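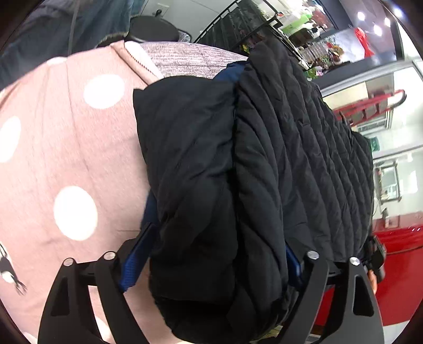
Black quilted garments, bunched. Fabric of this sort should be stored with as few hard creases as possible.

Washing and storing padded jackets

Padded jackets lose warmth when the filling goes flat. The filling traps air, and flat filling traps very little of it. Most flat jackets have been washed with the wrong product, dried for too short a time, or kept squashed in a bag from spring to autumn. The notes below cover down, synthetic wadding and mixed fillings. The care label takes priority where it differs.

Identify the filling

Look for the sewn-in label at the left side seam or inside the lower pocket. Down is normally given as a percentage, with the remainder feather. Polyester wadding is given as 100% polyester, often with a separate line for the lining. If the label has been cut out, pinch a panel between finger and thumb. Down gives way almost completely and small quills can be felt. Wadding feels like an even sheet and springs back at once.

How often to wash

Once a season is enough for a jacket worn daily over other layers. Collars and cuffs get dirty first and can be cleaned on their own with a damp cloth and a drop of liquid soap. Work from the edge of the mark inwards, then wipe with plain water. Leave flat until dry.

Before washing

Empty every pocket, including the inner one. Close all zips and press studs. Remove fur or imitation fur trims. Detach the hood if it unzips and wash it in the same load so that any fading matches. Check the seams for escaping filling. Do not pull a protruding feather outwards, as this widens the hole and brings others after it. Take hold of it from the other side of the fabric and draw it back in.

Small tears need a patch before the wash. Self-adhesive nylon repair tape holds well on smooth shell fabric. Clean the area with surgical spirit, round off the corners of the patch and press it down firmly. Leave it overnight.

Machine washing

Use a front loader. Top loaders with a central post can twist the panels and tear the inner stitching. Wash two jackets at most in a standard drum, and one if it is long or heavily filled.

Run the detergent drawer out with hot water beforehand. Old powder and softener left in the drawer will end up in the filling. Use a liquid down wash for down and a mild non-biological liquid for polyester. No softener for either type. Softener coats the fibres and makes them cling together, and it spoils any water-repellent finish on the shell.

Temperature: 30 degrees, delicates or hand wash programme.
Spin: low for the first spin, then a second spin on its own.
Rinse: 2 full rinses for synthetic filling, 3 for down.

Support the jacket from underneath when lifting it out. Wet down is heavy and will drag on the internal walls if the jacket is picked up by the shoulders.

Hand washing

A bath is better than a sink. Fill to 23 cm with lukewarm water, add the wash liquid and stir before the jacket goes in. Push the jacket under and press the air out towards the hem. Leave for 35 minutes, turning once. Drain, press the water out against the side of the bath and refill with clean water until no suds appear. Do not wring.

Drying

Drying takes longer than washing by a wide margin, and most failures happen at this stage. The shell feels dry long before the filling is.

Tumble dry on low where the label allows it. Add clean tennis balls, or wool dryer balls if the noise is a problem. Stop the machine every half hour, take the jacket out and break up the clumps by hand. A down jacket may need three or four cycles. Hold it up to a bright window at the end: dark lumps in the panels mean that the down is still damp.

Without a dryer, lay the jacket flat on an airer in a warm room, shake it hard several times a day and turn it each time. Allow two to three days. Keep it off radiators. Direct heat can soften the coating on nylon and leave shiny patches.

A stale smell after drying means that moisture remained inside. Wash again and dry for longer. Scented sprays will not cure it.

Renewing water repellency

Test with a few drops of cold water on the sleeve. If the drops sit up, leave the finish alone. If they spread and darken the fabric, apply a spray-on treatment to the clean jacket, wipe off the excess after two minutes and dry as the bottle directs. Wash-in treatments reach the lining as well and are less suitable for padded items.

Storage

Store clean and fully dry. Body oils left in the collar turn yellow over a summer and are hard to shift afterwards.

Hang on a broad hanger, zip closed, with a hand's width of space on each side. Where hanging space is short, fold once at the waist and lay the jacket at the top of the pile in a cotton bag or an old pillowcase. Vacuum bags are acceptable for a house move. For a whole summer they are not, and down suffers more than polyester.

Lofts and garages are too damp in most houses. A shelf in a heated room is better. Cedar blocks need sanding each year to keep their scent. They have limited effect on moths, and a closed bag does more.

Take the jackets out in September, shake them and hang them in moving air for a day before wearing.

Page last checked 25 June 2024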